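Section 4: Basket Handling in the Produce Aisle

Applies to the Pullitz picking unit, as set up at the Drurbridge store. Read Section 3 (stopping the unit) before you start. Sales material says this job "runs itself." Plan on one trained clerk in the aisle for every run until your own records say you can do without.

4.1 Before the run

1. Clear the aisle of stock carts and step stools. Look low as well as high. The unit is poor at noticing things near the floor.

2. Give the unit an empty basket. A basket with a bent handle goes back to the front of the store.

3. Check that the arm cable moves freely and can't catch on a display.

4. Select BASKET CARRY on the tablet, then enter the aisle number. Drurbridge produce is 16.

5. Stand where you can reach the stop button. Press START.

Note: The tablet shows a green check as soon as the fingers close. It means the fingers closed. It doesn't mean the grip is good, so look at the handle yourself.

4.2 Checking the grip

6. Wait for the lift to finish. The fingers should be around the handle, and the basket should hang clear of the floor and the crates.
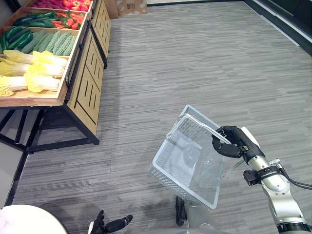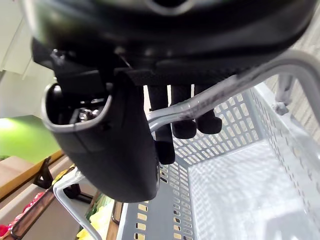
We asked clerks to read a draft of this section, and a note came back from Mulligan: I still walk every step of that aisle, only now I do it behind a machine and fill in a form after. If the basket carrying was the part that hurt my back, fine, but it was the cabbage cases, and those are still mine.

The note is fair, and the work sheet has been changed to match. Watching the unit counts as a task with its own minutes. Do not schedule the same clerk to restock during a run.

7. If the basket swings or slips, press STOP. Support it from below with both hands, then press RELEASE.

CAUTION: Never pull a basket out of a closed gripper. Keep fingers away from the handle while the arm has power.

4.3 After the run

8. Write down every stop, including the short ones. The Brimuro reporting page leaves out any stop under 31 seconds, which makes the unit look better than it is.

9. Write down the clerk's time too. In the January trial we logged 382 runs on paper, and the time saved was small once watching and form filling were added back in.

10. Park the unit and hang the tablet on its hook.

Note: Managers should not cut aisle hours on the strength of the reporting page alone. Compare at least 2 months of paper sheets first, and let the clerks see the totals.

For gripper cleaning, go to Section 5.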